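Accept cookies? We use a few to keep you logged in. OK / Settings

Home Forums Arms & Grippers Controllers Cameras Members Search

Five-finger hands vs. parallel grippers for bimanual tabletop work

efa_y
Hello all! Long post, so get a coffee first. We have two arms on a table at Caltstead and I have been going back and forth on what to put at the ends of them. For the past year we ran the Stistow parallel grippers, which are sturdy little things, and in December we swapped to a pair of five-finger hands from Gronow. I promised a few people here that I would write up how it went, so here goes, and please be gentle, I am a mechanical person and my controller knowledge comes mostly from pestering Urs.

The budget first. The hands cost us $3,240 for the pair, second-hand, from a lab that was closing. The Stistows were far cheaper, and I can swap the finger pads during a phone call. I want that on the table before anybody thinks I am trying to sell the fancy option.

Our tasks are boring on purpose: pick up a cube, stack it, hand it from left to right. Same script, same blocks, same table height for both setups. I did the hands over one Saturday and the grippers the weekend before.

1. Reaching in beside a stack. I expected the grippers to win easily here and they did, mostly. A parallel jaw needs a finger's width on either side and that's it. With the hand you have to think about where the thumb is going to hang, and if you come in with the back of the hand up, the thumb gets to the blocks well before you are ready for it. I spent most of the morning on approach angles. 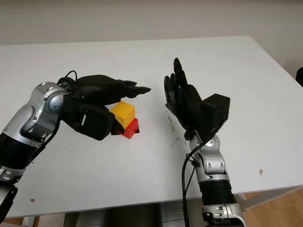
2. Left and right together. The red and yellow pair is my usual warm-up, left hand over at the stack, right hand parked upright with the palm turned toward it. I like that parking pose a lot -- it keeps the fingers away from the tabletop and the right arm is ready to receive. With the grippers I never bothered to think about a waiting pose at all, and maybe I should have.

3. Handovers. Out of 62 tries the grippers dropped 20 and the hands dropped 21. So, a tie, and a slightly embarrassing one given the price. The drops did feel different, though. The grippers lost the cube cleanly and straight down, while the hands tended to let it roll off the fingertips.

4. Cables. Ugh. Please tell me how you all route yours. Mine loops over the top at the left wrist and drapes down the arm on the right side, and I am forever worrying about snagging it.

Anyway, I'm leaning toward keeping the hands. Talk me out of it?

iestyn.bowen
Happy to try! Lovely write-up, Efa, but your own numbers say a tie, and the cheap option wins a tie in my shop every time. If cubes are the job, put the Stistows back on and spend the difference on a decent wrist camera. I went through the same romance with fingers a couple of years ago and ended up using them as a very expensive pinch.

Catrin Beddoe
I don't think that's fair, Iestyn. Cubes are close to the best case a parallel jaw will ever get: flat sides, all the same size. Try a mug, or a bag of screws, or anything with a handle, and I bet the two columns move apart pretty quickly. Efa, would you be up for running the same script with a few awkward objects? I can mail you our box of horrors if you cover the postage back.

iestyn.bowen
Sure, but she said her tasks are cubes! You buy for the work you have.

Catrin Beddoe
You buy for the work you'll have next spring, surely.

urs_lanz
Pestered person reporting in. Two things. The finger controller on those hands ships with a soft closing profile, and I'd bet good money that is your rolling-off-the-fingertips problem. Turn up the grip stiffness on the last part of the close and run your handovers again before you decide anything. On cables, give the loop more slack than looks sensible and tie it down behind the wrist joint, never in front. I use the fabric ties Stoltuneck sells, and they have lasted me much longer than zip ties.

matvii_h
Agree with Urs on the slack, disagree on fabric ties. Mine crept along the arm after a few weeks and I went back to a clip. Also, Efa, did you keep the same approach speed for both? The hands are a lot heavier out at the end, and on my arms I had to slow right down before the stacking got repeatable.

efa_y
Same speed for both, Matvii, and now I feel a bit silly about it! I'll do the handovers again with Urs's stiffness change, and then once more slower, one change at a time so I can tell which did what. Catrin, yes please to the box of horrors, I'll message you the address tonight. Iestyn, the Stistows are in a drawer with their pads on, so you may get your wish yet.

iestyn.bowen
Keep the drawer unlocked :)

Contact Forum rules Back to top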